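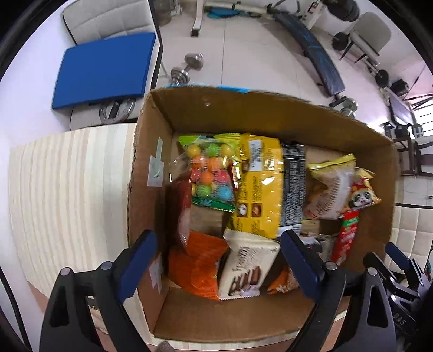

Ilham Ismail thought we should drop the question about price, on the grounds that students at Flernach buy snacks when they are hungry and never look at the cost. We kept it in, and it ended up being the part of the survey with the most to say.

Our project looked at what students eat between classes and when. We handed out a one-page survey in May and got 147 back. Of those, 26 were missing the page with the times on it, so we used them only for the questions on price and type of snack.

Most people who filled in the times ate something between second and third period. We expected the peak to be after lunch. The lunch line is long on days when both grades share the cafeteria, and several students wrote in the margin that they skip it and eat something sweet from their bag – one of them wrote this twice.

On price, the common answer was that a snack should cost less than a bus ride. Students who bring food from home gave lower numbers than students who buy at the Viltis store across from the gym. We did not ask how much allowance people get, and we should have.

Sweet snacks were picked more often than salty ones in both grades. Fruit came last, but the survey listed it at the bottom, and Mr. McIntyre pointed out that people tend to check the first boxes they see. A second version with the order changed would settle this.

We also had trouble with the word "snack." Some students counted a whole sandwich. Others left out drinks – we had meant to include them. The spreadsheet and the blank survey are in the class folder.

Filed under: Student Work, Health Class, Surveys

Related items
Water Use in the Rilura Dorms
How Long Is the Lunch Line?
Sleep and First Period: A Survey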